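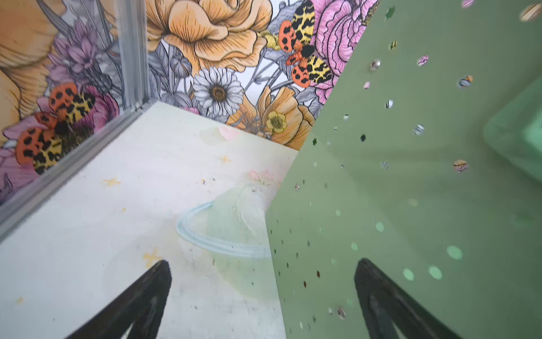 Why doesn't the snow just stay where it landed? A reader asked me that in February, after a family trip to the mountains, and I've been thinking about how to answer ever since. Snow does stay where it landed, mostly. But some of it turns into a glacier, and a glacier moves. It's frozen solid and it slides downhill anyway, all day and all night, even at four in the morning when you're fast asleep.

I love glaciers. I've loved them since I was smaller than you (probably), when I thought they were just really big ice cubes. So let me tell you how you make one, what it does all day, and why I spent a whole vacation staring at a wall of dirty ice and calling it the best trip of my life.

How to make a glacier

First you need a place where more snow falls in winter than melts in summer. High mountains are good for that. So are places close to the North and South Poles. It doesn't have to be the snowiest place in the world! It just has to have some snow left over when summer ends.

Next winter, new snow falls on top of the leftovers. The winter after that, more snow. And snow is heavy. You know this if you've ever helped shovel a driveway. One flake weighs almost nothing, but a pile as tall as a house is pressing down hard on whatever is at the bottom.

Try this the next time it snows. Scoop up some fluffy snow and squeeze it. What you get is smaller and harder than what you started with, because you pushed a lot of the air out. Squeeze it again and it gets harder still. That's pretty much what happens inside a glacier, only the squeezing is done by all the snow on top and it goes on for years and years.

Halfway along, the snow turns into little round grains, a bit like coarse sugar. Scientists call that firn, which rhymes with "burn" if you say it the way I do. After more squeezing the grains lock together and you've got solid ice. In some places the whole job takes a few years. In very cold, dry places it can take hundreds.

So how does it move?

This is the part that used to bug me. Ice is hard. I've slipped on it, so I know. How does something that hard flow down a valley?

It does it in two ways. The first is a kind of very slow squishing. When ice is thick enough, the weight makes the ice crystals deep down bend and slip past each other. Think of a big blob of cold honey on a tilted plate. It doesn't look like it's going anywhere, but come back after lunch and it has crept toward the edge. Glacier ice is much, much stiffer than honey, so you'd have to wait a lot longer than lunch.

The second way is sliding. Under some glaciers there's a thin layer of water, and the ice slips along on top of it like a wet bar of soap. Glaciers that are frozen tight to the ground can't do this, so they have to make do with squishing. They're usually the slow ones.

The top of a glacier is different. There's no great weight pressing on it up there, so the ice is brittle and it cracks when the glacier goes over a bump or around a bend. Those cracks are called crevasses, and they can be very deep. Sometimes fresh snow makes a roof over one and hides it. People who walk on glaciers rope themselves together and go with a guide who knows the way, and you should never, ever step onto one without that. I mean it.

My trip to Kulau

The glacier I went to see is called Kulau. You start walking from a village named Saha, and the path goes up through the woods for 2 miles. I got two blisters and ate all my raisins before I was even out of the trees.

Then you come around a corner and there it is. I was expecting white. It was gray! The front end was covered in grit and stones, and where a piece had broken away the ice underneath was blue. Ice looks blue when it's thick and has hardly any bubbles in it – the red part of the sunlight gets soaked up on the way through and the blue part comes back out to your eyes.

There's a wooden post beside the trail with a sign showing where the ice used to end. From that post to the ice today is 630 feet. I walked it. It takes longer than you'd think, with all the loose rocks, and the whole way I was stepping on ground that used to be under a glacier.

At the end of the valley is a lake called Greveo, and it's the color of a mint milkshake. That's rock flour. As the glacier moves, the stones stuck in its underside scrape along the ground like sandpaper and grind off a very fine powder. The powder washes into the lake and floats there, and the light bouncing off it gives you that milky color.

Glaciers carry big things too

They'll pick up sand, pebbles, and rocks bigger than a school bus. When the ice melts, it just drops whatever it was holding. A long heap of stones left at the side or the front is called a moraine (say "muh-RAIN"). A giant rock left sitting all alone in a field is called an erratic. The town of Pravia has one right next to its playground, miles from any mountain. It's a different kind of rock from everything else nearby, so people there could work out that the ice had brought it from somewhere else.

Are they all shrinking?

Most of them are, yes. A glacier gets longer when it gains more snow at the top than it melts at the bottom, and shorter when it's the other way around. The air has been getting warmer, and since the year 2000 a lot of glaciers have been losing ice faster than they did before.

One thing that confuses people (it confused me) is that a shrinking glacier doesn't go backward up the hill. The ice inside it still moves down. It's just melting at the bottom faster than new ice can arrive.

A glacier you can make in the kitchen

Mix some white glue with a little water in one bowl. In another, have a grown-up help you stir up borax and warm water, then mix the two until you've got thick goo. Put the goo at the top of a tilted cookie sheet and sprinkle sand under the front of it. Poke a row of toothpicks straight across the top and leave it alone for a while. When you come back, look at the toothpicks. The ones in the middle should be ahead of the ones at the edges, and real glaciers do the same thing, with the sides dragging on the valley walls. Wash your hands afterward, and don't pour the goo down the sink.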